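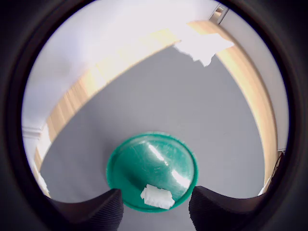
**Flanagan, Feb 8, 2026**

# Care of Plastic Lids and Light Wood Work Surfaces

Issued by the Darkine Household Advice Service. Replaces sheet 14.

Residents have asked how to clean domed plastic lids without adding to the fine scratches that build up with ordinary use. The green lid shown with this sheet has scratches of that kind, and they are easiest to see where light falls across the curve. Scratches of this depth do not prevent a lid from being used. They do hold grease, and a scratched lid should be washed more carefully than a new one.

## Washing

1. Shake or rinse off crumbs and grit before any cloth touches the plastic.
2. Wash in warm water with a small amount of dish soap. Use a soft cotton cloth.
3. Turn the lid over and clean the inside of the rim with a soft brush.
4. Rinse under running water and stand the lid on edge to drain.

Scouring powder, steel wool and the green side of a sponge should not be used on plastic of any color. Paper tissue is suitable for lifting a single spill. It is not recommended for polishing, as dry paper may mark a glossy finish. Used tissue should go in the trash before the lid is put away.

## Stains and odors

Tomato and curry stains may be treated with a paste of baking soda and water, left on for 26 minutes and then rinsed off. Rub with the fingertips only. If an odor remains, leave the lid in open air overnight. Do not mix vinegar with bleach or with any cleaner that contains bleach.

## Gray surfaces with a wood border

Where a smooth gray surface meets light wood, the two should be wiped separately. Wipe the gray area first with a damp cloth, working toward the middle. Wring the cloth out fully before wiping the wood, follow the grain, and dry at once. Water must not be left standing along the join.

Lids should be dry underneath before they are set down. A wet rim can leave a ring on wood within a short time, and rings on pale wood are difficult to remove.

## Replacement

Discard a lid that is cracked, that no longer sits flat, or that remains sticky after two washes. Households in Cevar and Flumis may bring hard plastic to the collection point at 605 Darkine Road. Lids must be clean and free of paper.

Related sheets: 67, Storing Containers and Lids.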